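# Lesutness Ceasefire Line: Frequently Asked Questions

Last revised 30/12/2018. Applies to the line between Stonon and Grullska. 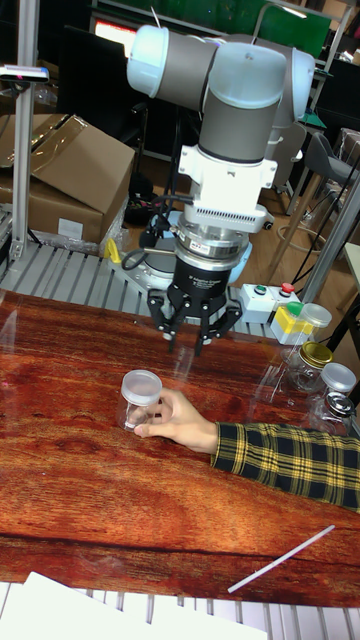

**What does the agreement cover?**

It covers artillery, mortars and rockets along the full 57 km of the line. Small arms fire is dealt with in a separate annex, which the two sides signed in September.

**How wide is the buffer zone?**

8 km, measured from the center of the river. Heavy weapons must stay outside it. Where the river splits, east of Stonon, the northern channel is used.

**Who records violations?**

The Sheikh monitoring office. It runs two fixed posts and one mobile patrol. Reports from residents are logged but are not counted until a patrol has visited the site.

**How many violations are on record?**

1609 since the agreement took effect. A single exchange of fire counts as one entry, whatever the number of rounds.

**Why do the published totals differ from those given by each side?**

Each army counts incoming fire only. The monitoring office counts both directions and removes duplicates. Entries under review are left out of the total.

**Can civilians cross?**

Yes, at the Grullska bridge, on foot, during daylight. Vehicles need a permit from both sides. The Stonon road is closed until the shoulders have been cleared of mines.

**What happens if shelling resumes during a crossing?**

The bridge closes at once, and people already on it are sent to the nearer bank. It reopens after two hours without fire.

**Does the agreement settle who governs Lesutness?**

No. Article 2 leaves the status of the town to later talks. No date has been set for them.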